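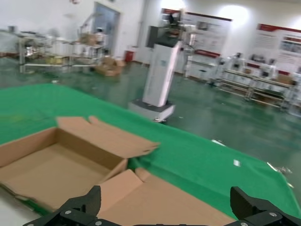

October, after lunch. Cable packing again, for the Dellham order. Jonatan swears the brown carton is big enough. I have my doubts. Thick cable wants to spring back, and a lid that shuts on the bench may not stay shut in a van. Chinyere wants 14 packed the same way before we call it a method. Fine by me, though I'd stop at 11 if the flaps start to tear.

Green cloth needs a brush down too. Bits on it.

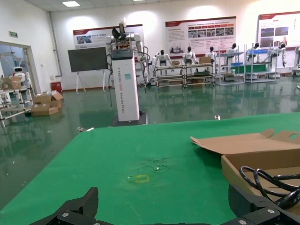
Do we tie the cable before it goes in the box?
Only at the two ends for now, with the middle left to find its own shape.

Embla wrote that answer and I'm leaving it, but I don't buy it. Loose middles are how we got the Teltham tangle. Try one tied all the way and compare. Also ask Dušan whether the yellow outline on the cloth still means anything.

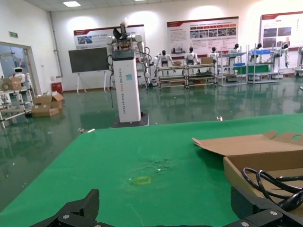
Cable in the carton, lid still open.

Lid test not done. No opinion until it is.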